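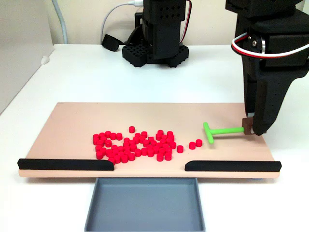
3.2 Where people stand when nothing tells them to

The waiting hall at Ombridge was chosen for its lack of character. It has one door in use, one ticket window, a floor with no markings and a roof that keeps off most of the rain. Passengers for the Andeder ferry gather in it before each sailing, and since the operator has never got as far as painting a queue line, they arrange themselves. We watched them do so over 12 sailings in June.

Earlier work on unmarked waiting areas (Catterall's survey of bus halls is still the fullest) treats the crowd as a fluid that fills the room evenly, given time. Our passengers had plenty of time, the ferry being what it is, and did not fill the room. Most stood in one lump near the door. The lump was uneven, with gaps that newcomers walked past in order to join its outer edge, and it tended to stay put even when the far half of the hall was free and had the better view of the water.

A smaller number stood apart. We call these passengers outliers, a term Malcolm Tunstall objected to on the grounds that he was one. Outliers were of two sorts. Single outliers kept some 4 metres from the main group and seldom moved. Paired outliers stood side by side and faced the same way, and in most cases had arrived together - though on two sailings a pair formed out of strangers, who then did not speak for 30 minutes.

Figure 3. Distance from the door against order of arrival, all sailings. Late arrivals stand further out, except in heavy rain, when they stand wherever they like and are resented for it.

The usual account of the lump is that people wish to board early. This is hard to square with Ombridge, where seats are numbered. When asked, passengers most often said that they had stood where the others were standing. Roland Catterall (in correspondence) suggests that the first arrival settles the matter for everyone, and our records bear him out on all but 2 sailings. On both of those the first arrival was a dog.

We repeated the exercise at Stundov, where the hall is larger and has benches. The benches were used for bags.

Filed under: Crowds and Public Space

Related items
Queue jumping on short sea crossings: a reply to Tunstall
Benches, bags and the Stundov hall
Does a painted line help? Notes from Andeder pier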